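Baloncesto femenino > Final de conferencia: Prerkum - Nakesska

tirolibre_35
¡Qué partidazo, madre mía! 3.322 personas en el Arsenault y ni una sentada en la prórroga. La zona del último cuarto fue una maravilla.
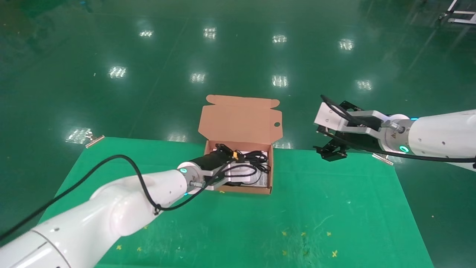 Y encima 40 rebotes, con la pívot jugando tocada desde enero. ¡Vamos a Pludstead a por todas!

base_suplente
A mí la zona me gustó menos. Nos metieron cinco triples seguidos desde la esquina.

tirolibre_35
Ya, pero luego se secaron (¡y cómo corrimos!). 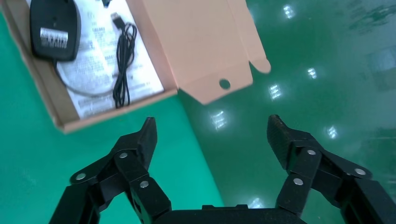 Según lateral53, se secaron por cansancio, porque Nakesska rotó con siete. En Pludstead yo saldría en individual.

base_suplente
Eso digo yo. ¡Pero qué ganas!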